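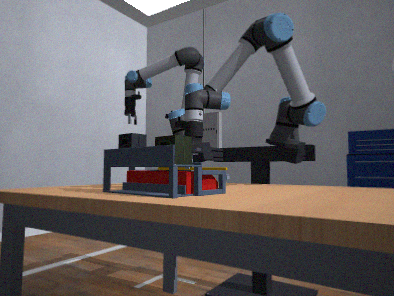
Search this site
Enter keywords Go

Aurelia Koller has run the Poltley library for two years, and October is her busiest month. The town has 1,913 residents.

“People come in when the evenings get dark,” she said on Monday. “They want mysteries, mostly.”

She would like to stay open later — two evenings a week, to begin with. The county has not answered yet. “I’ll ask again,” Koller said.

Recent
Harkum bridge closes for repairs
Ailsa Ogilvie on growing pears
Petridis bakery to move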